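Module 4: Planning and Budgeting for Handling Equipment
Session notes – Gordon Gauthier

Read the Grolldale case before the seminar and bring a draft budget sheet.

Most first budgets for a picking cell list the arm, the gripper and little else. The quote in the case is a good one to practise on. Grustitz priced the gripper and its fingers at 3934 and the table, framing and bins at 1134, both before tax. The arm is on a separate lease, so keep it off the capital sheet and put it under running costs.

Start with the goods and work back to the machine. Sterile pouches crease when they are gripped, and a code that sits in a fold may not scan. List every pack type you expect to handle, note where the printing is, and ask the supplier to quote for fingers against that list. Chaturvedi left this step out and paid for a second set. 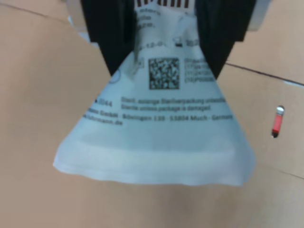
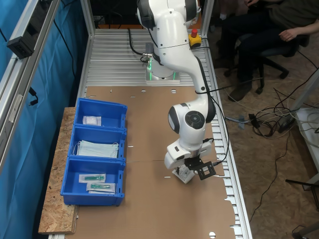

Small items belong on the sheet too. Cables, power strips, storage bins, emergency stops and table coverings are often bought from petty cash and never show up in the project total. Give them a line each, even if the figure is a guess at this stage.

Staff time is the other gap. Someone has to sit with the cell while it is being set up, and those hours come out of a department's budget whether or not they are written down. In the case, Sturkovus allowed 3 weeks for this and charged it to training.

For the seminar
Put the Grustitz quote into the template under capital costs.
Add running costs for one year, with the lease shown separately.
Mark any line you would delay until after a trial – and say what the trial would need to show.

Bring a paper copy. We start with the running costs in July, as the lease terms change then.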